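Brunora 桌面臂套件，有人长期用过吗？
版块：桌面机械臂与自动化 > 套件与整机
主题状态：开放　回复：13

灰墙老周
楼主
工作室想添一台桌面臂，主要做小件抓放和简单的示教复现，预算卡得比较死。看来看去剩下两个选择：Brunora 的桌面套件（臂、控制盒、俯视相机和示教软件一起卖），还有 Fesstead 的单臂，相机自己配。
Brunora 的销售是 Sudheer Shetty，回邮件挺快，但问到重复精度和售后就开始发宣传册。想听听真正用过的人怎么说，最好是用过半年以上的。
我这边的需求：
抓杯子、勺子、小木块一类的东西，重量都在 400 克以内
不接产线，桌上单机跑
最好不用自己写标定

manikandan_c
2楼
Brunora 的用了快一年。先说结论，硬件可以，软件一般。
装机不难，一个下午能装完。控制盒的风扇声音偏大，放在桌子底下会好些。示教软件的拖动模式手感不错，录轨迹、删点、改速度都在一个界面里。不好的是每次升级版本，旧的任务文件要重新导入，导入以后夹爪力度会回到默认值，得一个个改回去。
重量 400 克以内没有问题。

铁皮罐头
3楼
楼上说的力度归零我也碰到过，11月那版升级以后又来了一次。给他们报过，回复是“已记录”。

Yiğit Kozan
4楼
我投 Fesstead 一票。臂本身做得更扎实，关节间隙小，接口文档写得清楚。相机自己配其实是优点，以后想换就换，不用被一家绑死。
Brunora 的相机是固定支架，角度调节范围很小，桌子稍微深一点，后排就看不全。

manikandan_c
5楼
回复 4楼：
支架可以加高，官方有加长杆，另外收钱。我加了以后后排能看全。
Fesstead 我也试过样机，臂确实好，但是手眼标定那一套要自己来。楼主写了不想自己写标定，那就不是一回事了。

Yiğit Kozan
6楼
标定有现成的开源包，照着做一遍，半天。半天换以后几年的自由，我觉得划算。

灰墙老周
楼主
7楼
半天是你的半天，我估计得三天。
问一下，示教的时候像勺子这种细长的东西，柄搭在别的东西上面，夹爪好不好进？我们试的任务里有一个就是把小勺从木块上拿起来，放到杯子旁边。

小满不满
8楼
细长件用标配的平指有点费劲，容易顶到下面的木块。我换了 Clitex 的窄指，装上就能用，螺丝孔是对得上的。价格不贵，就是交货慢，我等了 4 周。
另外勺头如果是金属的，注意反光，识别框有时候会跳。我是把顶灯关掉一排解决的。

Rekha Chettiar
9楼
我们实验室买的是 Brunora 的服务版，就是带远程调试的那种，Anil Arumugam 给我们做的调试。说几条数据，给楼主参考。
任务：取勺，放到杯子右侧
共跑 41 次，完成 40 次
失败的那次是夹爪下得偏，碰到柄以后勺子转了方向，没夹起来
指头：Clitex 窄指
相机：原装，没有加高
杯子里有液体的情况单独说一下。杯子不动，只动勺子，没什么风险。要是连杯子一起搬，我建议把加速度调低，默认值太猛。
远程调试这项我觉得值，Anil 看一眼就知道是哪个参数的问题，我们自己摸了好几天没摸出来。

铁皮罐头
10楼
回复 9楼：
次数太少了吧，而且勺子每次都摆在同一个位置？位置换一换，成功率肯定往下掉。宣传册上也都是这种摆得好好的桌面。

Rekha Chettiar
11楼
位置在小范围内变过，方向没有大改，这点我承认。大角度的我们没测，不下结论。
布置附一张，木块一前一后，勺子搭在上面，杯子在旁边。
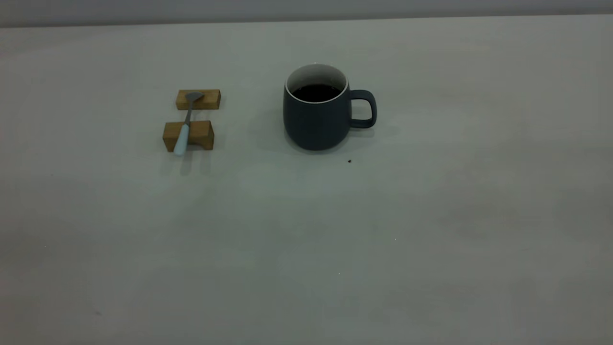

任务布置：蓝柄小勺横跨两块木块，右边是深蓝色杯子

Yiğit Kozan
12楼
柄尾有一点伸出前面那块木块，这个摆法从柄的中段下爪应该最稳。两块木块之间有缝，指头往那里进也行，不过金属颈太细，夹住了容易打转。
桌面有点反光，这个比勺头更麻烦。我用 Fesstead 的时候铺过一张哑光垫，识别稳了很多，两家都适用。
杯子里那个深色的液面，如果以后要做液位识别，原装相机够不够用我持保留意见。

manikandan_c
13楼
液位识别 Brunora 现在的软件没有，别指望。要做只能自己从相机接口取图。
哑光垫同意，我也铺了。注意垫子有厚度，铺完以后要重设一次桌面高度，不然下爪会压到垫子上。

灰墙老周
楼主
14楼
谢谢各位，信息够用了。
目前倾向 Brunora 标准套件加 Clitex 窄指，加长杆先不买，桌子不深。服务版比标准版贵出来的那部分，Sudheer 说可以先买标准版，以后补差价升级，我让他写到合同里，还在等回复。
Yiğit 说的绑死问题我也在意，所以又问了 Bloxham，他们代理两家的东西，能借样机，押金可退。打算两台都借来，同一个任务各跑一遍，勺子的方向大改几次，把铁皮罐头说的那个问题也测掉。
还有个问题没人提到：控制盒断电以后，臂是锁住还是会往下掉？桌上有杯子，我比较怕这个。

小满不满
15楼
我那台断电会抱闸，掉一点点，幅度不大。手腕那一节没有抱闸，夹着重的东西会垂下来。夹勺子这种重量看不出来。
借样机的时候自己拔一次电试试，杯子先拿走。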